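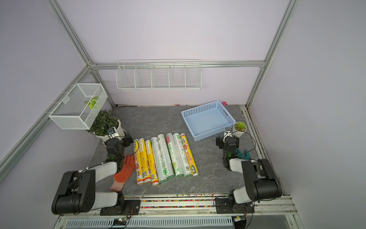 Eight Rolls in a Row

Ximena Domínguez keeps more cling film than anyone I have met, and she would like it known that she isn't sorry.

"People have wine," she says. "Wine runs out."

She did the stockroom at Husar for four years before moving to Cunar, where she looks after supplies for a kitchen serving 60 lunches a day. Her view is that rolls should lie flat and side by side, touching, with every end facing the same way. Stand them upright in a bucket and they fall over. Stack them and the one you want is underneath.

"The yellow ones go together," she says. "I can find yellow at six in the morning. The clear ones I have to think about."

The yellow packaging carries red and orange Chinese characters and pictures of food, and I ask whether the pictures help. She gives this more thought than it deserves. "They make me hungry," she says.

We move on to gloves, a sore subject. There is an orange one with a rubberized palm and a green one, and I make the mistake of asking about a pair.

"A pair of what?" says Ximena. "Gloves don't come in pairs. They're sold in pairs. After that they do as they like."

Her colleague Bogdan has proposed a hook. She has seen his hooks. He once put up a shelf that held until May, and she still brings it up at lunch.

Has she ever thrown a roll away with some left on it? There is a long pause.

"At Husar," she says. "Once. I was new."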